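Why Do Cartoons Take So Long to Make?

I love cartoons. I love them so much that when my favorite one, Clutgate, finished its first season, I sat on the rug and waited for the next episode to start. It didn't start. I had to wait two whole years! So I went and found out what the people who make cartoons are doing all that time, and now I'm going to tell you.

First, a secret about your eyes. A cartoon doesn't move at all. It's a big pile of still pictures, and each one is a tiny bit different from the one before. When they flash past fast enough, your brain joins them up and you see a fox running or a dragon sneezing.

Let's do some math (only a little, I promise). Say a show uses 16 new drawings for every second. In half a minute that makes 480 drawings. Half a minute! That's hardly long enough for the theme song.

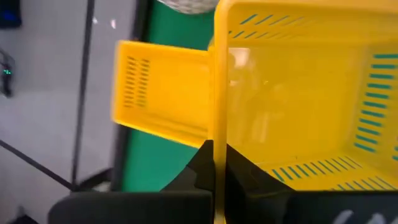 A yellow basket with slots in its sides.

Before anyone draws those, somebody has to write the story. Then the artists make a storyboard, and it looks a lot like a comic book. It shows who stands where and when the door slams. If a joke isn't funny in the storyboard, they can throw it out before anybody spends weeks drawing it.

Next come the voices. I always thought the actors watched the cartoon and talked along with it, and sometimes they do. But on lots of shows the voices get recorded first, and the artists draw the mouths to fit. Try saying "oh" and then "ee" in a mirror. See how your mouth changes? Somebody has to draw that.

After that there's color, backgrounds, music, and all the funny noises. A footstep in snow might be a person squeezing a bag of cornstarch! I tried it in February and it really works (ask a grown-up first, it gets everywhere).
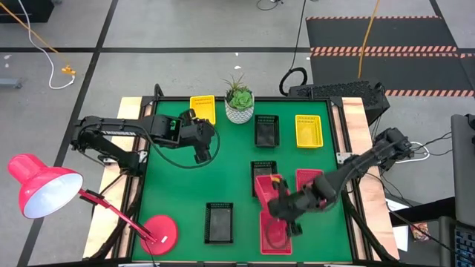
Grustosar wrote to me to ask why they can't just hire more artists and finish the whole thing in a week. Good question! More artists do help, but every one of them has to draw the hero the same way, with the same nose and the same number of buttons. Somebody checks all of that, and checking is slow.

You can make your own cartoon with a pad of sticky notes. Draw a ball at the top of the last page, then a bit lower on the page in front of it, and keep going for 7 pages. Flip them from back to front with your thumb. Your ball drops!

Mine looked more like a potato, but it dropped.

More for curious kids
What does a director do all day?
How to draw a grumpy dragon
Who picks the music for a show?
Why do some cartoons look flat and others look puffy?
Make a flip book with a friend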